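Lundent Opens Service Program for Sondico Gift-Wrapping Cell

Lundent will begin offering scheduled service for the Sondico gift-wrapping cell in June, covering setup, cleaning and repair at the customer's site. The program is open to all current owners, including those who bought their cell through Manalastas.

Under the plan, a technician visits after every 500 hours of run time. Each visit takes about six hours. The technician cleans the suction cups, replaces the fold bar pads, checks belt tension and resets the paper guide.

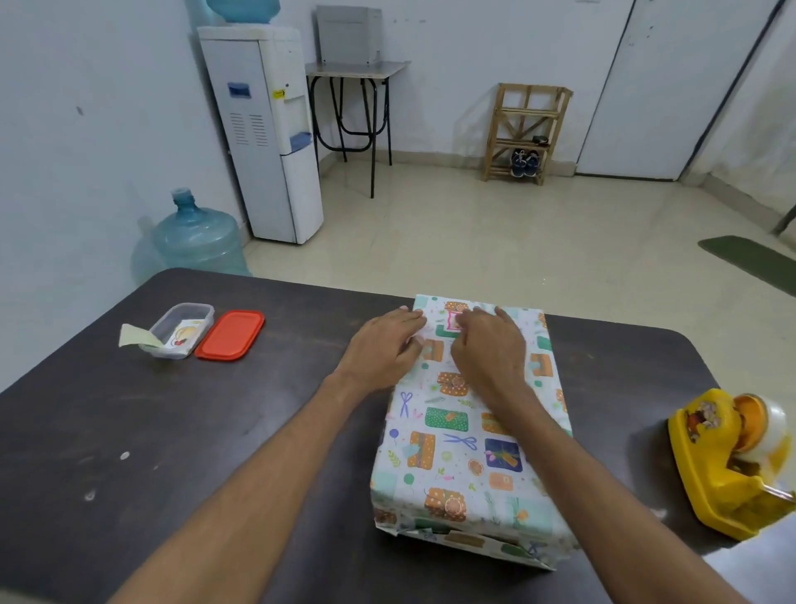 Fold settings are the part of the cell that owners ask Lundent about most. The fold bars have to be set again whenever a shop changes paper weight or box size, and a bar set too high leaves slack at the box ends. Lundent works out each new setting by hand before entering it at the panel. A box is wrapped on a table, with both hands pressing the paper along the top edge near the far fold and the end flap tucked at the near side. Creases in the flap are noted, and the bar height is changed in steps of 2 millimeters.

Owners will also receive the Trulent parts kit, which holds 11 wear items, among them pads, cups, a cutter blade and a spare guide spring. Blades can be changed by shop staff with the cell powered down and locked out. Work on the drive belts and the control cabinet stays with Lundent technicians.

Visits can be booked through the Lundent service desk. Cells still under warranty will keep their present terms.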